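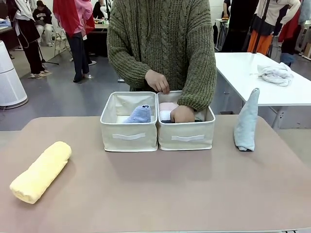
Door codes, Štefanec house, bench and on site

14 Jun 2018

Carrying on from the May entry. The complaint was that guests at Štefanec arrive, type the code from their confirmation message, and the apartment door stays shut. Reception then sends somebody over with a key. It doesn't happen to every guest and it doesn't stick to one door. The building has 14 apartments, all with the same Tokeck keypad lock, all fed from the one bridge box in the ground floor hallway.

Marek Ševčík brought the log over from the bridge on a memory stick. It has 1,327 lines in it, going back to the start of the season. Most of it is the bridge saying hello to the booking server and the booking server saying hello back. I took those lines out and printed the rest. Printout is in the gray folder behind the keypad manuals.

What the code is supposed to do

For whoever picks this up after me. When a booking is confirmed, the Clostham office system makes a six-digit code and gives it a start and an end. The start is check-in time on arrival day, the end is check-out time on leaving day. The code goes to the guest by message and to the bridge over the network. The bridge passes it to the lock by radio the next time the lock wakes up. The lock keeps its own clock and decides for itself whether a code is good at that moment. If the network is down after that, the guest still gets in. That part of the design is fine and I don't want to touch it.

So there are three places where it can go wrong: the code never reaches the bridge, the code reaches the bridge but not the lock, or the lock has the code and refuses it.

The first one I can rule out from the log. Every arrival that reception wrote down as a lockout has a line showing the code coming in, usually days ahead. Vojtěch Urban checked the codes against the messages sent to guests and they match, apart from one where the guest had been moved from the second floor to the third and was still trying the second floor door. We took that one off the list.

That leaves 4 lockouts we can't explain by people being at the wrong door.

Bench test

Took a spare lock and the spare bridge, both with the same firmware as the ones in the house. Put the lock on the oak test door and the bridge on the shelf by the window. New batteries in the lock, date written on the battery cover in pencil. Loaded three codes: one already running, one starting in an hour, one starting the next afternoon.

Running code opened right away. The one-hour code opened on time, or as near as I could tell with the wall clock. Left everything alone overnight. The third code also opened.

Then the same again with the bridge moved to the paint store, two walls away. The lock took longer to pick up its codes but it did get them. I went out to the gate with the bridge under my arm and lost the connection at the bicycle rack. Back inside it came up again without help.

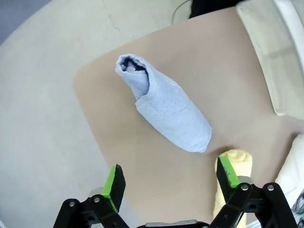 So distance alone doesn't seem to be it, at least with fresh batteries. The farthest door at Štefanec is closer to its bridge than the paint store is to my bench, though the house walls are stone and mine are block. I'd like to try it in the building with the actual walls before writing that off.

Next, old batteries. Marek had a bag of the ones he took out of the house at the last change. Measured them and picked out a weak set. With those in, the motor sounds tired but still pulls the bolt. The keypad lights up dimmer. All three codes worked. Then I took the batteries out, counted to thirty, and put them back.

After that the running code was refused. Two red blinks, same as for a wrong number.

Did it again with fresh batteries in case it was the weak set. Same thing. The lock comes back with its codes still in memory but the clock goes back to its starting date. Every code with a start date looks to the lock as if it hasn't begun yet. It stays that way until the bridge sends it the time. The manual says the time is sent "at regular intervals" and doesn't give the interval.

Waiting for the clock

Left the lock sitting with the wrong time and tried the code whenever I passed the door. Wrote the tries on the back of the printout. It was still refusing at the end of the day and still refusing the next morning. It began to work some time between lunch and the afternoon coffee on the second day after that. Asked the Tokeck support desk by e-mail what the interval is and got an answer quicker than I expected: time is sent every 48 hours, counted from when the bridge was last started.

That fits what I saw. It also means that if somebody changes the batteries on a door and walks off, the door may refuse all guest codes for up to two days. The cleaning code has no start or end, so the cleaners get in as normal and notice nothing. The master code is the same. Whoever changes the batteries tests with the master code, sees the bolt move, and goes to the next door. I've done exactly that myself.

Checked with Marek. He keeps the battery changes in his pocket diary. Three of the lockouts come the day of a battery change or the day after, on the same door. The remaining one is on the ground floor, end of the corridor, and has no battery change near it. I don't have an explanation for that one yet.

On site at Štefanec

Went up with Vojtěch before the afternoon arrivals. The road past Trundby is down to one lane by the quarry, so leave early if you're going up with the van. Parking at the back is only for guests from now on, and we have to use the space by the bottle bank.

Tested with a dated code on every free apartment. All opened. Took the batteries out of one second floor lock and put them back, and the dated code was refused, as on the bench. Vojtěch then restarted the bridge by pulling its plug and putting it back. A few minutes later the same code opened the door. So a bridge restart makes it send the time to all locks, without waiting for its turn.
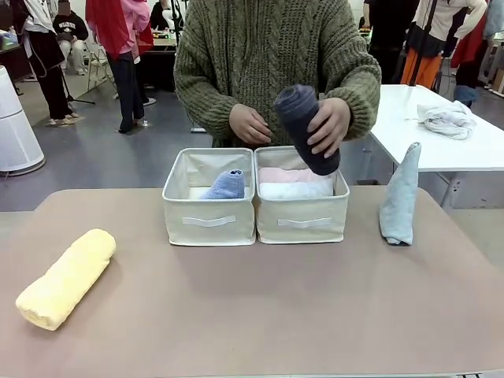

Tried it once more on another door on the same floor to be sure. Same result, a little slower. The door to the linen room has a lock too, which I had forgotten. It isn't in the booking system and only has the cleaning code, so it doesn't matter what its clock says. Leave it as it is.

Looked at the ground floor door at the end of the corridor, the one without a battery change. The battery cover was not clicked shut. Pressed on it and the keypad light flickered. One of the spring contacts is bent flat and the battery can lose touch with it when the door is shut hard. That would reset the clock the same way as a battery change. Bent the contact out with the small pliers and put a bit of card behind the battery for now. Shut the door hard ten times and the code still opened it after each one. It needs a new battery holder. The spare on my bench could give up its own if the supplier is slow.

Also on that door the striker plate is rubbing on the lower edge. Took a little off with the file. Screws are the wrong length, bring the 35s next time.

What we change

Battery change procedure, taped inside the lid of the battery box and copied here:

Change the batteries on all the doors you mean to do.
Go down to the hallway and unplug the bridge. Wait until its lights are out. Plug it in again.
Wait until the green light is steady, then give it another ten minutes.
Go back to each door and test with the dated code from the card, not the master code.
Write door and date in the shared book at reception. Marek's diary is fine too but the rest of us can't read it from here.

Vojtěch will ask the Clostham office to set up one test code per building that runs for the whole season with a real start and end date, so there is always something to test with. Until that's there, make one by hand in the system and delete it afterward.

I wrote to Tokeck again asking whether the lock could request the time by itself when it powers up. No answer to that so far.

Still open

New battery holder for the ground floor door.
Check the battery covers on the upper floors. We only looked at the free apartments.
Find out if the other houses have the older bridge. The older one has no green light and the procedure will need different wording.
Reception would like a line for the guest message about waking the keypad with the palm of the hand first. Vojtěch has a draft.
Return the ladder to the boiler room.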